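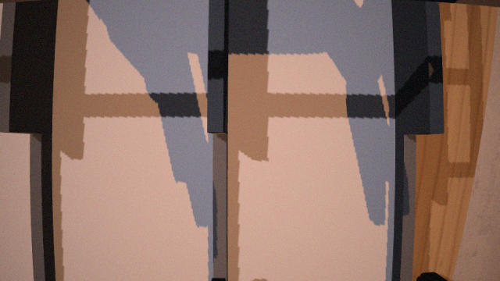

Pale panels, dark uprights and some very busy shadows in the simulated workshop.

Test Your Shop Robot On Screen First!

If you've been thinking about adding a small robot arm or a self-driving cart to your home workshop, do yourself a favor and run it in simulation before you plug anything in. It's free practice, it's fun, and you can crash as often as you like! A few house rules we keep at the Skovport workshop:

Change the light. Run every job at noon, then again with the sun low. Hard shadows can look like edges to a camera, and you want to find that out on screen.

Save your settings with the run. We name ours after the project (Batik 8, Batik 11) and write the light angle in the notes.

Do 100 clean runs before the real thing. If you change the gripper or the floor plan, start over at one. Yes, really!

Keep the first live run slow, with the stop button in your hand and the power cord where you can reach it. Sleeves rolled up, hair tied back, pets out of the room.

Mark the robot's reach on the floor with bright tape, and add 8 inches all the way around. Stay outside the tape while the power is on.

Passing on screen doesn't cover you for real dust, glare or a loose bolt, so check those by hand each time you start up.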